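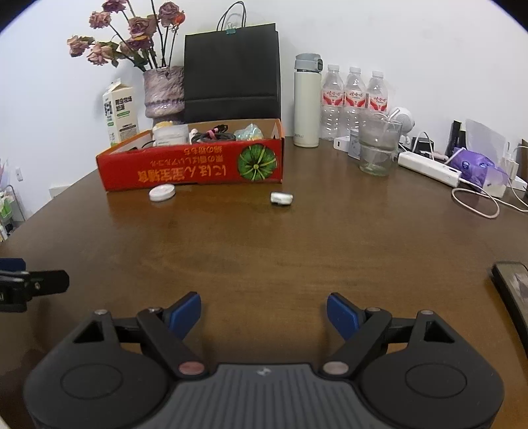 Hi Babita,

You asked for something shorter than the last report, so I'll try (no promises!). It covers everything since May at the Clustimwood seed library.

The big news is that we're lending properly now. We packed 1,000 envelopes over the summer, mostly beans, lettuce and the striped tomatoes that everybody keeps asking me about, and we've had 100 households sign up for a card. I thought we'd be begging people to take seeds, and instead I ran out of pole beans before the end of the second week and had to put up a little note saying sorry.

Returns are slower. People borrow in spring and are supposed to bring seed back in fall, so I can't tell you much yet, but a few keen folks have already dropped off lettuce seed in jam jars. Some of it still has half the plant in it! I've started a cleaning evening at the Maurya Street branch to deal with that, and it's turned into the nicest part of the whole thing. People bring sieves from home and argue about whether you really need to ferment tomato seed (you do).

Money: we've spent less than planned on envelopes and more on drawers. The cabinet we wanted from Fimell went up in price between the quote and the order, so I bought the smaller one and we're already squeezing things in sideways. I'd like to move 20 dollars a month from printing to storage if that's okay with you. The full sheet is in the shared folder, and the Fimell invoice is in there too.

The Plokus catalog software has been a pain. It won't let me list two varieties under the same common name, so right now we have "Kale" and "Kale (other)". Their support desk says a fix is coming. I've been keeping a paper list next to it just in case.

We still need 2 people who can run the desk on weekday evenings, and a dry cupboard for the winter. The library has offered the one under the stairs, but I want to leave a humidity meter in there for a couple of weeks before I say yes.

Could you let me know about the storage money before I order more drawers?

28 Aug 2025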